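Members' Forum > Blogging Awards > Nomination Rules

Vullora
Members are asked to confirm whether the Flurel Award still requires each recipient to nominate nine further blogs. I was nominated in March and have found only six whose authors accept awards.

Mosquera
The rule stands as published. A post naming fewer than nine should not display the badge.

Fergal Keane
I must respectfully disagree. The wording is "up to nine", and the moderators have accepted two nominations before now - my own post among them.

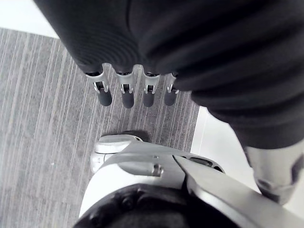 Fasteck
The questions deserve the same attention as the numbers. My nominator asked what I would wear to collect an award in person, and I answered in over 265 words. Black ribbed fabric with deep folds, as in my picture, would have done for the whole reply. I should favour fewer questions and no fixed number of nominees.

Mosquera
Fewer questions would be acceptable to me. Removing the number would not, as the award would then cease to be passed on.

Vullora
I am obliged to all. I shall name my six and leave the badge off until the moderators have ruled.

Fergal Keane
Please display it. Mine has never been challenged.

Contact the moderators | Copyright the forum and its members | Back to top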